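Tuleria yellow shelf unit – three months in
Sunday, August 18, 2019

Rating: 4 out of 5

Quick one, on my lunch break. Bought the Tuleria in May for the back room at the shop, mainly for the color. Wanted yellow. Everything in there was black or gray and I was sick of it. It's yellow all right. Bright. My partner Ignacio Riquelme thinks it looks like a school bus. I like school buses.

Paid $100 plus $12 delivery. The Seol is cheaper but only came in white when I looked, and the Pondau was nicer but out of stock for weeks, then the price went up.

Box showed up with one corner crushed, nothing inside was hurt. Putting it together took 54 minutes, I timed it because the listing says half an hour. Half an hour if you've built one before maybe. The instructions are drawings only and step four is drawn backwards. Didn't notice until step six. Took it apart, put it back. If you have a second person for the top panel, use them.

What I like. The front edge under the top is rounded, so no scraped arms when you reach in. The shelf below is deeper than I expected, I can push a cardboard box to the back and still have space in front of it for the small stuff I grab all day. That alone was worth it. My old Skosesum rack was so shallow that anything bigger than a shoebox hung over the front. 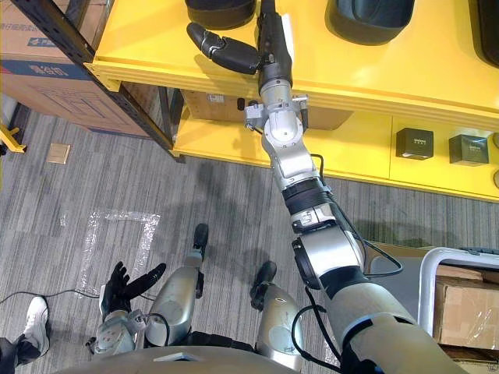

Top is flat and takes the bigger things fine. I keep the dark ones up there on purpose, they show up so well against the yellow that I stopped hunting for them. Silly reason to like a shelf but there it is. No wobble so far. I did tighten everything again after the first week, a couple of the bolts had worked a bit loose.

What I don't like. Dust. You see every speck of it on that color, and fingerprints too if you've been handling anything greasy. Damp cloth gets it off but you will be doing it alot. Also no lip at the back, so a small box pushed too far can go over and then you're on the floor with a flashlight. I'm going to stick a strip of something along there when I get to it.

One more thing – measure. If it's going next to a metal rack like mine, leave yourself room to get a hand in. I didn't, first time, and had to shift the whole thing over fully loaded. Dumb.

Customer service was OK. I wrote in about a missing foot pad and somebody called Jacinto Zepeda answered the next day and mailed me a set. No charge, no forms, didn't ask for a photo. Good.

Losing a point for the instructions and the no lip thing. Would still buy it agian, probly a second one for the other wall if they keep making the yellow.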